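Dromard Hand-Held Gripper Kit, reviewed after a home build

I bought the Dromard kit in July to collect grasping data for a small arm I am building in the spare room. It comes as a bag of printed parts, a bag of hardware and a camera bracket. You supply the camera. I paid 215 dollars with shipping, and I have now put 3,650 grasps through it.

Assembly took two evenings. The instructions are clear up to step 7, where the drawing shows the linkage mirrored. I put it together wrong, took it apart and found the correction on the Kiver forum, posted by Narendra Bajpai. Dromard should fix that page. The screws are decent, and the holes were clean enough that I only had to ream two of them.

The trigger is the best part. It has a short pull and returns without sticking – my earlier Ocampo kit never managed that. The handle is too thin for my hand, so I wrapped it in bicycle tape. The camera bracket loosens with use. Threadlocker cured it.

Hard objects are easy. Mugs, boxes and bottles gave me no trouble from the first day. Cloth is harder, and it is what I wanted the kit for, so most of my sessions are done on bedding and clothes. Thin cotton can slide out if you close too far from a fold. Fleece is much more forgiving.

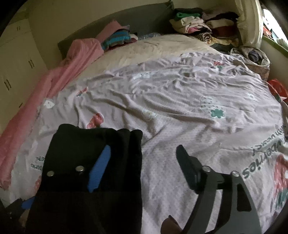
Can the kit be used without a robot arm?
Recording works fine with the hand unit alone, and you only need an arm when you want to play a trained policy back.

Spare pads are sold separately and shipping is slow, so order a set with the kit. I plan to stop at 4,000 grasps and move the fingers over to the arm. I would buy it again at this price.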